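Artigos › Habitação e vida doméstica

3.2 O sofá como superfície de pouso

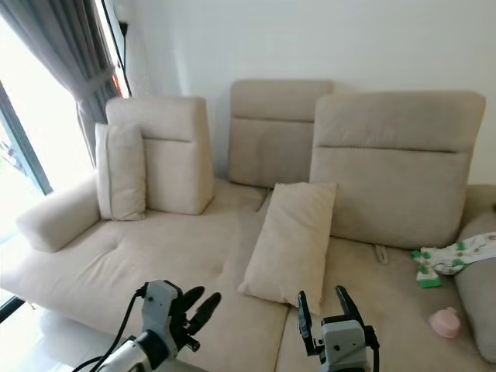 Nas casas visitadas em Flillthorpe o sofá raramente serve só para sentar. Serve de estante, de cesto, de muda-fraldas. Seguimos a divisão de Núñez entre objetos residentes (almofadas, mantas) e objetos de passagem (roupa, brinquedos, correio). Os residentes mudam de posição, mas voltam. Os de passagem ficam até alguém precisar do lugar.

Na Figura 3, sofá de canto bege, duas almofadas pequenas do mesmo tom no assento e, na ponta direita, uma peça de roupa de bebé dobrada em cima do rolo. Dobrada, portanto já tratada, mas ainda fora da gaveta. Caso típico do que chamamos arrumação intermédia. Em 14 das 21 casas havia pelo menos uma peça assim, quase sempre numa extremidade ou num braço, quase nunca no meio do assento. Parece haver aqui uma regra tácita, a confirmar com as entrevistas de junho.

Almofadas: codificadas à parte, segundo a grelha Imer. De pé ou encostada conta como arrumada, deitada não. Critério discutivel, mas foi o que deu melhor acordo entre codificadores.

Figura 3. Sala com sofá de canto, roupa de bebé na extremiade direita. Arquivo Gronditus.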